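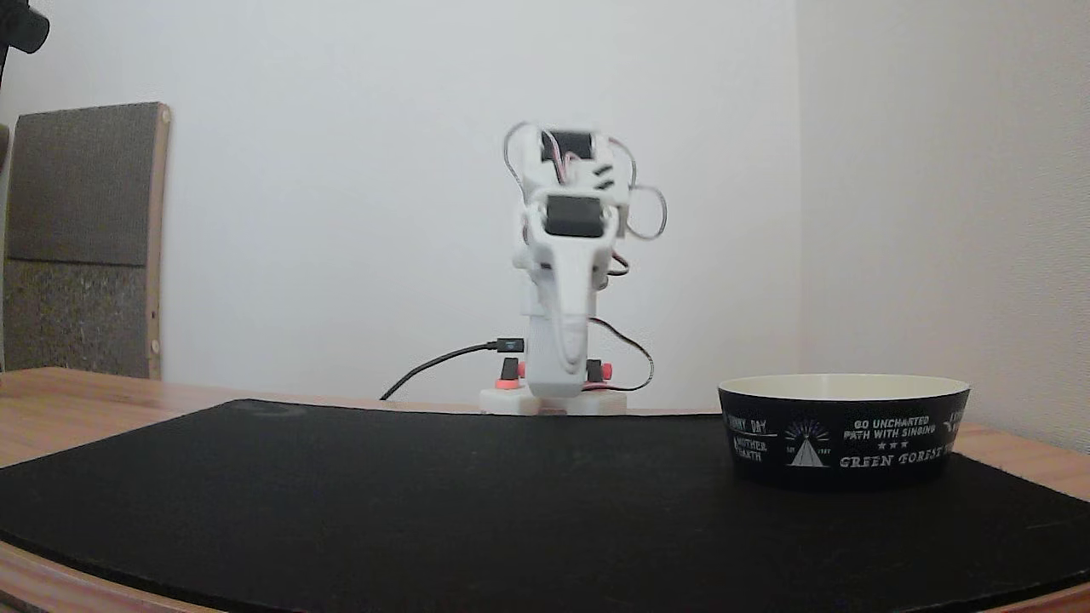 Fionnuala Conneely has spent most of the last four winters with one set of papers, the quartermaster returns of a militia regiment raised at Fernatley in the spring of 1812. The returns list blankets, flints, salt beef and shoes. They say almost nothing about fighting, and she regards that as their chief merit.

"A battle account is written for somebody," she said. "A shoe return is written so the man who signed it doesn't get billed for the shoes. He has a reason to be careful."

The regiment was supposed to carry 60 men to a company. Conneely's reading of the returns puts most companies well short of that by the fall. In the company under Captain Sandberg, rations were drawn for 48 in September while the muster roll still gave the full number. She does not think the captain was dishonest.

"The roll was made up at one date and copied forward. The ration book was made up every morning. If you want to know who was in camp, you use the ration book. Earlier writers used the roll, which was the document that had been printed."

The printed roll appeared in a county history and has been repeated ever since. The ration books stayed in the Jimberg family, whose ancestor held the beef contract, and came to the county archive in three crates with no inventory. Two of the volumes had been used afterward as farm ledgers, with hog weights entered over the earlier columns. Conneely transcribed both layers. The hog weights turned out to be useful for dating, as the farmer's ink runs across a tear that must have been made before he got the book.

I asked how she handled men who vanish from the record. She divides them into those with a hospital entry, those with a discharge and those with neither. The third group holds 20 names. Desertion is the usual explanation, and she accepts it for a few.

"Harvest accounts for some of them. They went home, cut the grain and came back, and the sergeant marked them present as soon as they were seen. You can find the same man drawing a blanket twice. I wouldn't call that desertion -- he didn't, and neither did the sergeant."

She is less certain about the shoes. The returns show a large issue in October and a second one in December, and the two don't agree with the invoices. A contractor may have been paid for pairs that never arrived, or the second issue may be a late entry of the first. She has drafted the chapter both ways.

The transcriptions will be published by Statent, a small press that has handled county records before. The edition keeps the original spelling and line breaks, and gives the farm entries in a separate column. Conneely argued for that layout against advice that it would make the pages too wide.

"They are wide," she said. "So were the books."

Her next job is the hospital ledger. Its first eleven leaves are missing, and the index at the back refers to all of them.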